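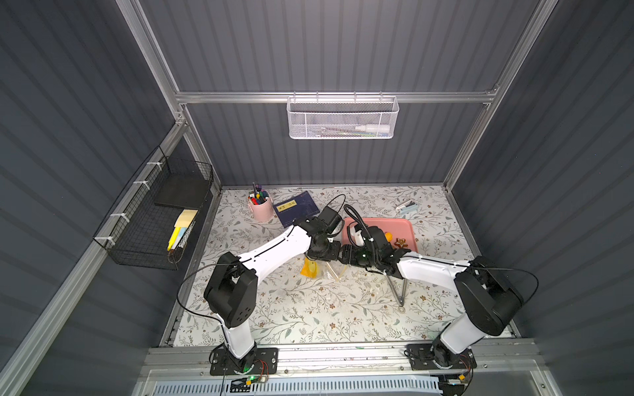 Every couple of years someone announces that the household robot has arrived, and every time I look around my own kitchen and find that I am still the one wiping the bench. I have spent most of my working life around packing lines, first at Vavuscombe and then at a smaller food business, and I get asked about this a lot by friends who assume I must have an inside view. I don't, really. But I have watched a fair few machines try to do the sort of work I used to do by hand, and I have an opinion about how far along they are.

My opinion is that they are further along than the sceptics say and a long way short of what the brochures say. The gap is in the small stuff.

Take a bag of food. In a factory we solved bags decades ago, by making sure no person or machine ever had to think about them. The bag comes off a roll, it is held open by air, the product drops in, the bar comes down and seals it. Every bag is the same bag. If one is crooked it gets kicked off the line and goes in the bin. That machine doesn't understand bags at all. It would be useless in my pantry, where there is a half-full packet of dried apricots held shut with a peg.

A pair of arms at a table is being asked a much harder question. It has to find the bag among the other things that have been left there. It has to take hold of plastic that changes shape as soon as it is touched and is see-through as well, so the camera gets the food behind it and the reflections in front of it. Then it has to do something useful with what is inside, perhaps with a tool made for a human hand. Tongs are a good test of this. A four-year-old can use tongs badly, and most adults never think about them, but they are springy, they slide, and the part that does the work is a long way from the part you are holding.

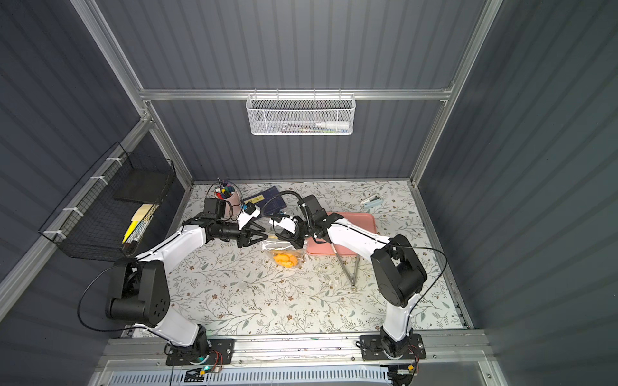
Sadia Satti wrote to me after I raised this at a talk in April, and her view was that I had it backwards: a robot has no business using tongs, you should bolt the right tool to the end of its arm and be done with it. On a shop floor I agree with her completely. At Vavuscombe we would never have bought a machine that picked up a tool when we could buy one that was the tool. The trouble is that a house has a few hundred tools in it and none of them bolt on. If the machine is going to live with us it has to cope with the drawer as it finds it.

That is why I think two arms matter more than people give them credit for. Nearly everything we do in a kitchen is a two-handed job. You steady the bowl and stir. You hold the bag and reach in. I broke my wrist one winter and could do hardly anything for myself that involved packaging, and I had a brain and a working hand the whole time. A single arm on a post can shift boxes. It can't do much for someone who needs help with lunch.

Where does that leave the timeline? The owner of Lollis, a bakery supplier I do a bit of consulting for, asked me whether she should hold off replacing two packers and wait for robots. I told her no. Her orders are mixed, the trays change from week to week, and half of what her staff do isn't written down anywhere. They notice that a bag feels light. They straighten a label on the way past. A machine that manages 68 good picks and then tears the next bag down the side has made a mess that a person has to stop and clean up, and at that point you are paying for both of them.

For a place doing the same item all day, my answer would be different. There the machines are good, and they get a bit better each time I look.

I would also like people to be more careful about what they count as a chore being done. Putting an item in a tray is one step. The chore is getting everything out, doing it, putting the lids back on, wiping up and noticing that you've run out of something. I have seen plenty of steps done well by machines. I am yet to see a whole chore done in an ordinary house without someone standing next to it, and I don't count the ones where a technician has set out the bench beforehand.

None of this is an argument against the work. Slow, fiddly practice with ordinary objects is the right practice, and I would much sooner see an arm fumble with a snack bag than watch another one dance. My mother is 84 and would happily put up with a clumsy machine if it could get into packaging that her fingers can't manage. She doesn't need it to be fast – she has all morning. She does need it to work every time, including on the brand that changed its packet last week, and I wouldn't put one in her kitchen yet.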